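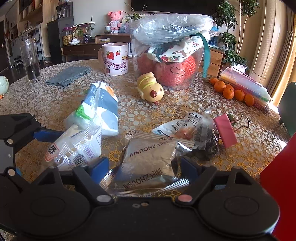
The Grip That Would Not Let Go

The fault that halted the Halvorsen household handling trial for most of June began with a bag of snacks. An operator at the Drestham site closed a hand-held gripper on a foil packet, released the trigger, and found that the fingers stayed shut. The packet split along its seam. The operator reached in to free it, and the left finger closed a second time on the tip of a glove.

No injury resulted. Under the rules of the trial, however, any unplanned movement near a hand is classed as a safety matter, and work stopped at all sites the same afternoon.

The Halvorsen program records how people pick up ordinary things at home, so that robot arms may later be taught to do the same. Operators carry the gripper from room to room and work with whatever the household has out: crumpled foil packets, mugs, mandarin oranges, folded cloth, soft toys. The fingers are lined with blue rubber pads, and the force they apply is set in software and held by a small motor in the body of the tool.

Suspicion fell first on the software. A revision had been issued to every unit ten days earlier, and it altered the way grip force was limited on thin packaging. Engineers at Randus, the contractor that maintains the tools, returned two units to the previous version and ran each through 100 closures on sealed foil bags. The fault appeared on one of them, which cleared the revision.

Grigoris Ververidis, who led the inquiry for Randus, then had the affected unit taken apart. The return spring at one pivot had worn a groove in its seat. When the fingers were opened past a certain angle, the spring caught in the groove and the position sensor reported an open hand while the fingers remained closed. The controller, finding no object where it expected one, applied force again.

"The machine was acting correctly on a false report," Ververidis said. "That is a harder fault to find than a broken part, and we should have looked at the pivot sooner."

Service records showed that the unit had passed 600 hours of use. The maintenance schedule called for the pivots to be inspected every 200 hours, but the check was visual and could be signed off with the housing in place. The groove could be seen only with the housing removed. Of the other units examined, one from the Bundura site showed early wear of the same kind at 535 hours.

The inquiry report, released on 14 August 2025, requires the pivot housings to be opened at each inspection and the spring seats to be replaced in hardened steel. It also adds a release switch that cuts power to the motor regardless of what the sensor reports. Operators are instructed to use the switch before placing a hand between the fingers.

Recording has resumed at Drestham. The Bundura units remain with Randus until the new seats are fitted.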